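Home | Products | Downloads | Support | Manuals | Contact

Mornis Desktop Tower – User Manual
Section 6: Opening the Case and Routine Cleaning

6.1 Before you begin

This section covers removal of the side panel, dust removal, and inspection of the interior. It applies to all Mornis towers with a tool-free or screw-fixed side panel. For replacement of memory, drives, or the power supply, see Section 7.

Required items:

– Phillips screwdriver, size 2
– Can of compressed air or a low-pressure electric blower
– Soft brush, 17 mm or narrower
– Lint-free cloth
– Grounding wrist strap

CAUTION: Do not use a household vacuum cleaner inside the case. Airflow through a plastic nozzle can build up a static charge.

6.2 Disconnecting power

1. Save all work and shut down the operating system. Sleep mode is not sufficient.
2. Set the rear power switch to 0.
3. Unplug the power cord at the wall, then at the computer.
4. Disconnect the monitor, network cable, and all USB devices.
5. Press and hold the front power button for six seconds to discharge the remaining current.

WARNING: Do not open the power supply housing. It contains no parts that can be serviced by the user.

6.3 Removing the side panel

1. Lay the tower on its side on a stable, level surface, with the removable panel facing up.
2. Loosen the two screws at the rear edge of the panel. On the 593 case these are captive thumbscrews and stay attached to the panel.
3. Slide the panel toward the rear until it stops.
4. Lift the panel straight up and set it aside, inner face down, on a cloth.

Note: If the panel does not slide, check the lock tab behind the top screw. Cases shipped before April have a stiffer tab that must be pressed in with a fingertip. Do not pry the panel with a screwdriver.

6.4 Cleaning the interior

1. Fasten the wrist strap and clip the lead to bare metal on the chassis.
2. Hold each fan still with one finger. A fan spun by compressed air can damage its bearing.
3. Blow dust out of the processor cooler in short bursts. Keep the can upright.
4. Brush the rear vents from the inside outward.
5. Slide out the front filter, rinse it in lukewarm water, and let it dry completely before refitting it.
6. Wipe the floor of the case with the dry cloth. Do not use liquid or spray cleaners.

Note: In dusty rooms, repeat this procedure every three months. In other locations, once a year is enough.

6.5 Inspection and closing

1. Check that all power and data connectors are fully seated.
2. Check that no cable touches a fan blade – use the tie points along the drive cage if needed.
3. Refit the panel by reversing the steps in 6.3. Tighten the screws by hand only.
4. Stand the tower upright, reconnect all cables, and set the rear switch to I.

If the computer does not start, or displays code 526 (case fan not detected), disconnect power and check the fan connector at the lower edge of the main board.

Revision: 4 June 2018

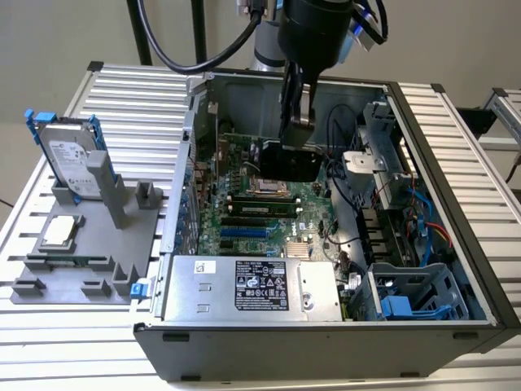 Comments

Umarside: Step 5 in 6.4 should give a drying time for the filter. Mine still felt damp in the corners after a full afternoon, so I left it overnight.

Villalobos: Got code 526 after cleaning. The fan plug had come half out when I moved a cable. Pushed it back in and the code cleared.

Vistness: Is the lock tab the same on the smaller case? I can't find one behind the top screw.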